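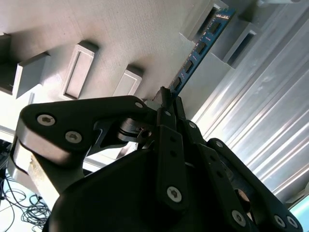

Bench notes / Slot panel

14 September 2020

Back on the white panel today. Main question was whether the slot housings are good enough to leave alone for the rest of the month or whether I have to reprint the lot. Short version: leave the panel, rework the slot mouths, stop using the old modules.

The RAM sticks first. We have been working from the mixed box that came over from Trullgate in July, and it is time to sort it properly. The blue ones with four black chips down the length are the ones I like. The chips are evenly spaced, so it is easy to tell at a glance how far along the stick you are holding it, and the blue shows up well against the white. The green ones in the same box are a hair thicker at the contact edge and two of them are bowed. I put the bowed ones in the scrap tray. If anyone wants them for something that does not involve a slot, take them.

None of these are working parts as far as I know and nobody should put them in a computer after they have been in the panel. The contacts pick up fine white dust from the housings. Wiped six sticks with isopropyl and a lint-free cloth, and the cloth came away gray. Gold looks fine underneath, no scratches I can feel with a fingernail.

Slot fit. Measured the mouths with the feeler gauges, same order as always, starting from the end by the window. Most are within what we asked for. The narrow one near the metal sheet is tight at one corner and I think it always has been - Tyra wrote the same thing in the old book and I didn't go back and read it until this afternoon. Took the corner down with 800 paper wrapped around a scrap of shim. I started with 200 on a spare housing to see how fast it cut and it was much too fast, it rounds the lip over and then the stick has nothing to line up against. So 800 only, wet, and slowly.

After sanding, the blue sticks go into that slot by hand without rocking. Before, you had to lean on the back end. I want to check it again tomorrow once the panel has sat overnight, the plastic moves a little when the heating goes off.

Shadows. The housings stand up from the panel and with the bench lamp low on one side they throw shadows long enough to look like part of the opening. I had the lamp down there most of the morning and kept misjudging where the edge of the recess was. Moved it higher and further back. The slot mouths are easier to read that way, although the lower part of the panel gets a lot of light now and looks almost blank. Ona suggested a sheet of tracing paper over the lamp. Tried it with a piece taped to the shade, and it helps, but the tape lets go when the shade warms up. Needs a clip.

The finish on the panel is holding up. I was worried about the fine texture catching dirt, but apart from fingerprints near the bottom it wipes clean with a damp cloth. Do not use the isopropyl on it, it leaves a shiny patch. There is one now behind the last housing, my fault.

Corrugated sheet. It has smudges all over it again. I don't mind how it looks but the ridges throw bright streaks when the lamp is on that side and they are distracting when you are trying to look down a slot. Options are to move the sheet, cover it, or dull it. Vanags sells a matte spray that Ona used on the shelf brackets and she says it sticks to bare metal without primer. I would sooner cover it with gray felt for now and see if that is enough. There is a roll of felt in the bottom drawer under the cable ties.

Insertion count on the hand tests: 214 since I started keeping the tally, all with blue sticks, done by me or Tyra. Of those, 11 stopped short and needed a second push. I had the feeling it was more, so I am glad I wrote them down. Nearly all of the short ones were in the narrow slot before it was sanded. The remaining few were me going in crooked. I will start a fresh tally for the sanded slot so the two don't get mixed.

Spare housings. Olter quoted for a new batch in the same white and it is reasonable, but the lead time is long. Histano is quicker and wants the drawing in a different format. I have not answered either. If the sanded slot behaves there is no hurry, and I'd like to change the lip before ordering anything - a small chamfer on the long sides, leave the short ends square. Sketch is on the back of the Olter quote, pinned over the sink.

Storage. The blue sticks are now in the flat tray with the foam strips, chips facing up, not stacked. Please put them back that way. They were loose in the box before and the corners had started to chip. Green ones stay in the box until someone decides what to do with them.

To do:
Recheck narrow slot with the gauges in the morning
Clip for the tracing paper
Felt over the metal sheet
Redraw the lip with chamfer, show Tyra before it goes to anyone
Label the foam tray
Buy more 800 paper, down to the last sheet

Ona has the feeler gauges until lunch tomorrow, so ask her if they are not on the hook.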